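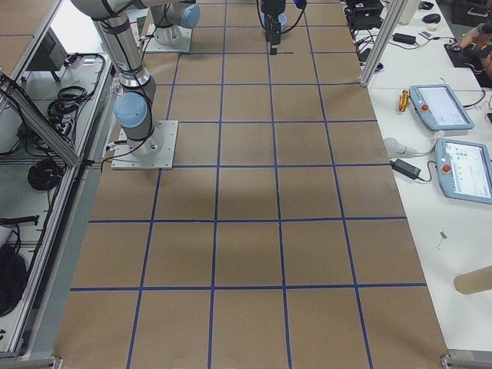
Table covering, kraft paper with the blue tape grid.

2026-07-07

Writing up the paper and tape on the large table so the next re-cover goes faster. The notes from January are thin and I had to work most of it out again.

Old sheet came off in two pieces. The tape had bonded to it well enough that peeling first was a waste of time, so I slit along a tape line with the blade barely out and rolled the halves up tape side in. Wiped the top with a damp cloth, then a dry one, and left it while I cut the new length. A few spots of old adhesive near the long edge needed a plastic scraper. Don't use the metal one from the Merkon kit, it has a nick in it and leaves a line.

Paper is from the Pugh roll, same brown kraft as last time. There is one more full covering left on it, maybe a bit over. The Irkton paper we tried in January was heavier and lay flatter on day one, but it cupped along the edges when the weather turned damp and the tape lifted with it. Not going back to that unless Pugh stops selling the width.

Laying it: curl side down. Fix one end, walk the roll to the other end, pull by hand until the big waves are out, fix that end, then do the long sides from the middle outward. I did the corners first on my first try and got a diagonal pucker that wouldn't move. Had to lift one whole side and redo it. After that I went over the sheet with a folded towel, long strokes, no pressing in one place.

Grid: marked with a soft pencil and the long straightedge, tick marks on the edges only. Last time there were pencil lines across the whole sheet and they showed next to the tape and confused people about which one was the line. Ticks come from one end of the tape measure without moving it. If you step a block along instead, the error piles up and the last column comes out narrow.

Tape is the dark blue from Marnmont. Lengthwise strips went down first, then the cross strips over them. The crossings are doubled up and you can feel them with a fingertip. I looked at cutting the cross strips at each line so everything would be one layer, and did one crossing that way. It took too long and the cut ends had already started to curl by the afternoon, so I pulled it and ran the strip straight through.

Cells are roughly square. I did not chase it further than that. The line that matters is the center of the tape, and I would like everybody to use the center. The old log has entries measured to the near edge and others to the far edge, and there is no telling them apart now.

Getting the strips straight: stick down the first hand's width, pull out the full length with a little tension, sight along it to the far tick, lower it all at once. Don't stretch it. Stretched tape creeps back and takes the paper with it, and you get tiny gathers between the lines. I have a few of those from the first strip. Left them in.

Tape came up cleanly from the paper if I lifted it within a minute or so. After that it takes the brown surface with it. One misplaced strip had to stay up for a new patch of paper, which I glued from a scrap and smoothed over. It is under a line so it doesn't matter.

Light: with the overheads on there is a soft gray shadow over the middle cells. It was the same on the old paper, I just hadn't written it down. Pale things laid there look duller than they do nearer the edge. For color comparisons use an outer cell and say which one in the log. I tried the side lamp to fill it and got a second shadow going the other way, worse than the first.

White shelf beside the table, inside the aluminum framing: I coiled what I could of the black cable and left the coils where they were. There are still thin ones running along the shelf and around the legs. I didn't want to unplug things I hadn't traced. Somebody should label both ends before the next re-cover, because leaning over them with a roll of paper is awkward.

Cost, for the order sheet: tape and paper together came to 89 against the 100 we have set aside for it. The second roll of tape is unopened and goes back in the drawer.

To do:
Order paper before the roll runs out, same width.
Agree on names for the rows and columns. I'd go with letters across and numbers going away from the near side, written small on the margin in pencil.
Check the long edge next to the shelf in a week for lifting.
Replace the scraper.
Copy the bit about the center of the tape into the front of the log.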